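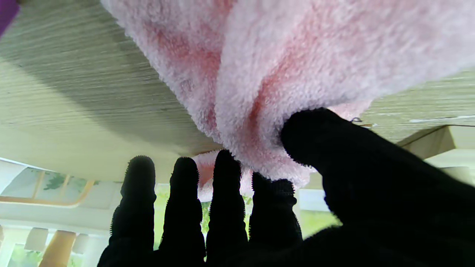
Peta gets a grip (workshop notes, 9/29/18)

Well, it has been a busy September at the Coltmont workshop and I promised Flora I'd get my bit in before she puts the newsletter to bed, so apologies if it's a bit of a ramble!

Most of you have met Peta by now, if only because she takes up so much of the long bench. For anyone new, Peta is the robot hand and arm that a few of us have been building on and off for the past two winters. The hand is black, has four fingers and a thumb, and is the part everyone wants to shake when they come in. (Please don't, at least not when the power is on. The thumb is stronger than it looks and Randi still goes on about it.)

Up to now we've mostly had her picking up things that are kind to robots. Blocks, beakers, a tennis ball, the lid of my sandwich box. You close the fingers until they stop, and that's that. Then Hiyori said at the last build night that if we ever want Peta to do something useful in a house she had better learn about washing, and she went home and came back with a pink towel. So towels it is.

I had no idea cloth would be such a pain. A block has sides. A towel has a side until you touch it, and then it has a different one. Our first few goes, Peta closed her hand very grandly on nothing at all, because the fluff gave way and the fingers slid over the top. Then we turned the force up and she picked up the towel and tried to take the table with her. Chiharu reckons we had the thumb coming in far too flat, so that it was pushing the cloth along instead of nipping it against the fingers, and having watched it 40 times in one evening I think she's right.

What we do now is bring the thumb in on a slant and let it meet the cloth across from the two fingers next to it. The other two more or less keep them company. You get a proper gathered pinch that way, with the towel bunching down to a point where the thumb has hold of it, and the rest of it hanging as it likes. It's much closer to how I pick up a towel myself, now that I've spent a fortnight staring at my own hand in the bathroom like a lunatic.

The wrist camera is Hatsue's work and she deserves a big thank you. It looks out along the hand, so we see the fingers and whatever is in them, plus a good bit of bench and a fair amount of greenery. Do get used to seeing the world the wrong way up, though! The picture comes through inverted, fingers pointing to the ceiling and the room on its head. Hatsue can flip it in the software whenever we ask, but by now we've all learned to read it as it is, and I find it quite restful. The thumb blocks more of the view than I'd like. If anybody fancies having a think about a different bracket, the drawings are in the blue folder by the kettle.

A few numbers for those who like them. We logged 109 tries at picking up the towel this month, and 17 of those were with the new thumb angle. I haven't sorted them all into good and bad yet because Randi and I can't agree on what counts as a good one. She says if it's off the table it counts. I say it has to stay off the table until you've finished your tea. We will let you know who wins.

Shopping news: the new set of finger cords came from Stesov and they're lovely, much less stretchy than the fishing line we had before. The little motor driver from Trujillo is still in its bag, as I want somebody with steadier hands than mine to solder the header on. Chiharu has offered, and I'm holding her to it.

Next job is letting go. It sounds daft, but the loops in the towelling catch on the hand and Peta ends up waving it about like someone seeing off a ship. We've talked about smooth fingertips, or a bit of a wiggle on the way out. Hiyori wants to try finger cots from the chemist, and a box of 100 costs next to nothing, so that's first on the list. After that we'd like to have a go at a simple fold, just the one, corner to corner. I'm not making any promises about when!

If you've got old flannels, tea towels or odd socks you can spare, please bring them along, clean ones only. We'd like different thicknesses and something with a bit of a pattern, and nothing with buttons for now. There's a bag on the hook inside the workshop door. And if you'd like to help on build nights, you really don't need to know any programming. Half of it is putting the towel back on the table in a slightly different heap and writing down what happened, and there are usually biscuits. Drop a note to Flora and she'll pass it on to me.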